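Inicio > Equipos > Votación y asambleas > Sakex

Sakex, sistema de votación para asambleas sindicales y consultas de huelga
Fabricante: Gidix
Referencia: Sakex, configuración base
Ficha revisada el 30 de noviembre de 2022

Sakex es un conjunto de terminales de mano, estación receptora y programa de recuento para votaciones presenciales en organizaciones sindicales, comités de empresa y mesas de negociación. Se emplea en la convocatoria, suspensión o desconvocatoria de huelgas, en la ratificación de convenios y en la elección de delegados. 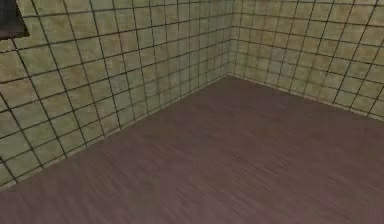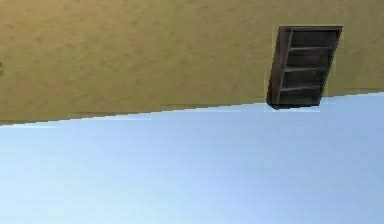 La configuración base incluye 40 terminales, una estación receptora, dos maletas de transporte con carga integrada y la licencia del programa de recuento para un puesto. El sistema funciona sin conexión a internet. El censo se carga antes de la sesión desde un archivo de texto delimitado y permanece cifrado en la estación hasta el cierre del acta.

Modos de votación

Secreto. El terminal no transmite identificador de afiliado. La estación comprueba que el terminal está habilitado y que no ha emitido voto en la consulta en curso. El orden de llegada de los votos no se conserva.

Nominal. Cada voto se asocia al número de afiliado asignado al terminal en la acreditación. El listado nominal se incorpora al acta como anexo.

Ponderado. Para federaciones y congresos de delegados. A cada terminal se le asigna un coeficiente, con un máximo de tres decimales. La suma de coeficientes se muestra en pantalla antes de abrir la votación y el secretario de la mesa debe confirmarla.

Por secciones. El recuento se desglosa por centro de trabajo, categoría u otro campo del censo. En modo secreto, las secciones con menos de cinco votantes se agrupan de forma automática en el acta.

El modo se elige para cada consulta. Una misma sesión puede combinar varios, por ejemplo una elección de mesa en modo nominal y una consulta de huelga en modo secreto.

Quórum y mayorías

El programa admite quórum sobre censo total, sobre acreditados o sobre presentes en el momento de apertura. Las mayorías configurables son simple, absoluta, de dos tercios, de tres quintos y personalizada. El tratamiento de los votos en blanco y de las abstenciones se define por separado, ya que los estatutos difieren en este punto. Si el quórum no se alcanza, la estación permite abrir la consulta únicamente con carácter orientativo, y así figura en el acta.

Sakex no determina si una convocatoria cumple la legislación aplicable. Los plazos de preaviso, los servicios mínimos y las mayorías exigidas por la ley o por los estatutos debe verificarlos la organización convocante antes de configurar la sesión.

Características técnicas

Terminales incluidos: 40
Terminales admitidos por estación: 1.047
Alcance en interior sin obstáculos: 60 metros
Autonomía del terminal en uso continuo: 27 horas
Teclas: sí, no, abstención, blanco, borrar y confirmar
Pantalla del terminal: monocroma, dos líneas
Marcas en relieve: en todas las teclas de voto
Alimentación de la estación: red eléctrica, con batería interna de respaldo
Exportación: PDF, CSV y XML firmado
Idiomas de la interfaz: español, catalán, gallego, euskera, portugués, francés e inglés

El alcance indicado se reduce en locales con tabiques metálicos o cubiertas de chapa. Para naves industriales y votaciones simultáneas en dos salas contiguas se recomienda el repetidor Jaidee, que se suministra por separado y no requiere configuración en el terminal. No deben conectarse más de dos repetidores en serie.

Secuencia de uso

1. Carga del censo y comprobación de duplicados.
2. Definición de las consultas, con texto íntegro, modo y mayoría.
3. Acreditación de asistentes y entrega de terminales.
4. Votación de prueba. No computa, pero queda anotada en el registro.
5. Apertura, votación y cierre de cada consulta por la mesa.
6. Lectura del resultado y firma del acta.
7. Devolución de terminales y borrado de asignaciones.

El texto de una consulta no puede modificarse una vez abierta. Si la asamblea aprueba una enmienda, la mesa debe anular la consulta y crear otra. La anulada se conserva en el registro con la hora y el motivo introducido por el operador.

Una salida anticipada se gestiona con la función Baja de sala. El terminal queda inhabilitado y el número de presentes se actualiza en la siguiente consulta, nunca en la que está en curso.

Acta y registro

El acta recoge denominación de la organización, lugar, hora de apertura y cierre, quórum aplicado, texto de cada consulta y resultado. El registro de eventos es un archivo independiente y encadenado: cualquier alteración posterior produce un error al verificarlo. El verificador se distribuye sin licencia y puede entregarse a interventores, a la empresa o a la autoridad laboral.

Compatibilidad

El programa de recuento lee censos exportados desde Jinetberg, versión cuatro o posterior. Con otras aplicaciones de gestión de afiliados se utiliza la plantilla CSV incluida. Los terminales de la serie anterior son compatibles en modo secreto y nominal. No admiten voto ponderado.

Accesorios y repuestos

Repetidor Jaidee
Maleta de ampliación con terminales
Batería de terminal, paquete de cuatro
Juego de etiquetas numeradas
Licencia adicional del programa de recuento

Garantía y servicio

Dos años para terminales y estación, uno para baterías. Los terminales extraviados no están cubiertos. Durante el mes de enero el servicio de alquiler queda interrumpido por revisión del parque de equipos. Las reparaciones en garantía se tramitan con normalidad.

Responsable de producto: Ekkachai Siriwan
Soporte técnico y formación de operadores: Thongchai Boonchu

Precio y plazo de entrega: previa solicitud de presupuesto. Indíquese el número máximo de votantes presentes, el número de salas y si se requiere voto ponderado.

Documentos relacionados
Manual del operador
Guía rápida para la mesa
Plantilla de censo CSV
Declaración de conformidad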